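From: Ruotsalainen
To: chores-list
Date: Friday, January 9, 2026
Subject: Re: [chores] Can any of them fold a coat yet?

On the list, Skotero wrote:
> I've watched the shirt demos and the towel demos and I'm happy to
> believe them. A towel is a rectangle. Show me the stuff that really
> eats my Sunday: bedding, kids' snowsuits, winter coats. Is anybody
> even trying those, or are we going to be looking at towels for
> another 5 years?

People are trying them, and I think winter coats are the best thing to happen to this subject in ages!

I've been stuck on puffers since October, when I started collecting notes for the Prutik page (still a mess, don't look). With a towel you can get a long way on corners. Find one, find its neighbor, lift, lay down. A puffer gives you sleeves that want to be somewhere else, a hood on some of them, slick fabric, and air. Press one side flat and the air goes to the other side. You and I lean on it with a forearm and don't think about it, and that forearm move is a wonderful bit of skill that hardly shows up in any demo I've seen.

And then there's what's underneath. Demos love a bare table. Most of us fold on the bed, on top of whatever blanket is there, and that's a much harder place to work. A plush blanket has a pattern, it has folds of its own, and a finger that goes in a bit too low is going to pick up blanket along with coat. A black quilted coat on a cartoon blanket is the kind of job I mean:

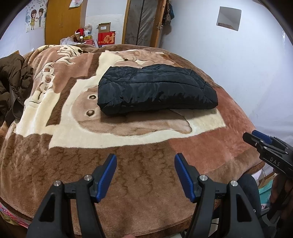

Fidari wrote back to me off-list, and said I could pass it on, that the bed is a fair test but folding is the wrong thing to be excited about. Folding is the end of the job. Somebody still has to get the coat off the chair, work out which way is up, pull the one sleeve that's inside out, close the zipper and then find room for it in a closet that is already full. Fidari would trade every folding demo ever made for one machine that could turn a sleeve right side out.

I agree with more of that than I'd like to. The sleeve is brutal. You're reaching into something you can't see and pulling on a part you can only feel, and two stiff fingers with no sense of touch are going to have a bad time in there. I have 30 clips bookmarked under "clothing" and not one of them starts with a sleeve inside out. If anybody has one, please post it, I'll be thrilled.

Where I part ways is on folding being a small piece. A fold in thick cloth has the whole problem in it: you have to plan where the bulk will go, you have to hold one side while you move the other, and you have to decide when to stop. That last one is my favorite. There is no correct folded puffer. There's a bundle that will stay put on a shelf and a bundle that will slowly open up again, and telling them apart before you let go is something I'd dearly love to see a machine do. 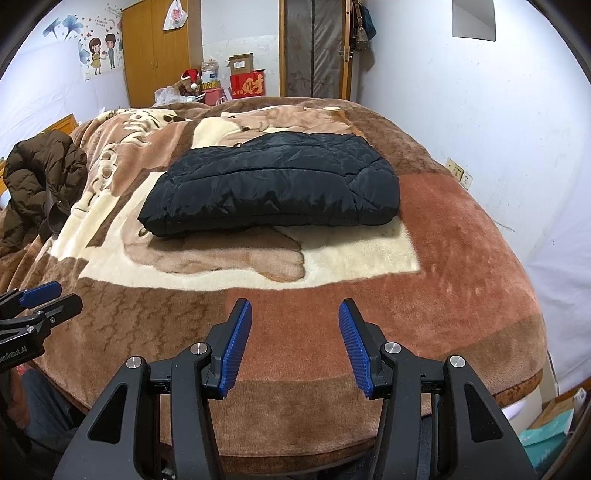 So, can they do it yet? My own scorecard, and please argue with it:

Towels and dishcloths: yes, slowly, if you put them in a pile on a table.
T-shirts: mostly, and getting better every few months.
Fitted sheets: no (also no for me).
Puffers, already laid out flat: close, I think. I'd like to see 475 in a row before I said yes.
Puffers, from a heap on the bed: not yet.
Sleeves inside out: see Fidari.

On cost, which came up in October and then got lost in the battery thread: I'd pay 2000 dollars tomorrow for something slow that only did the "heap to bundle" part and left the closet to me. It can take all night per coat. I'm asleep, I don't care.

Skotero, what do your snowsuits do at the crotch seam when you fold them? Mine spring open there every time, and I'd like to add it to the page.

Ruotsalainen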